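## Splitting long kitchen demonstrations into short skills

In this tutorial I explain how we cut teleoperated recordings into skills before training. The method comes from Marlies Grabner, and we use it in the Nesosix project for two-arm tasks with food packets on a counter. You need a folder of recorded episodes and the joint log of both arms.

1. Load one episode and plot the opening of each gripper over time.
2. Mark every moment where a gripper changes from open to closed, or back.
3. Remove marks which are closer than 40 steps to each other. They are mostly small corrections by the operator.

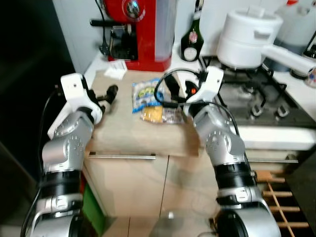
4. Give each segment a short text label, for example "left arm reaches" or "both arms hold". Use the same words in all episodes.
5. Resample each segment to 80 steps and save it.

Please look at the segments by eye before you train. Soft packaging is difficult, for the gripper can look almost closed when it holds nothing. In our set of 142 episodes, Fulgencio Barrios corrected the marks by hand wherever a plastic bag was involved.

For training, start with the segments of one arm only. When the loss is stable, add the two-arm segments and continue with a smaller learning rate. If the policy stops between two skills, let neighboring segments overlap a little and train again.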